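Teaching by demonstration

Teaching by demonstration is a way of getting a robot to do a job by having a person do it first, through the robot. The person either holds the arm and moves it by hand (kinesthetic teaching) or drives it from a distance with a second arm, a glove or a joystick (teleoperation). The joint positions and camera views are saved, and a program is trained to copy them.

Supporters say it removes the need to write code for each task. The claim deserves some doubt. The Skitov kitchen set, often cited in its favor, holds 652 demonstrations of table clearing and dish handling, all recorded by 7 operators at one site in Deltovthorpe. Success was judged by the same people who drove the arm. 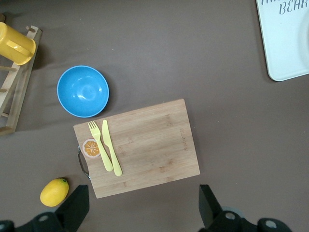

Lino Pellegrini has replied that the small number of operators was the whole point, and that mixing in more hands too early "gives you an average of everyone's bad habits." He has not published a comparison.

Teleoperation has its own trouble. The operator usually feels little or nothing of what the fingers touch, so thin items such as a plastic fork lying flat on a board are often picked up slowly, with several tries – and the copied program may learn the hesitation too. Hand guiding gives a better feel, but the person's arms can block the cameras.

A later set, Ruggiero, added 305 demonstrations with the objects moved between runs. Reported gains were modest, and the failed runs were left out.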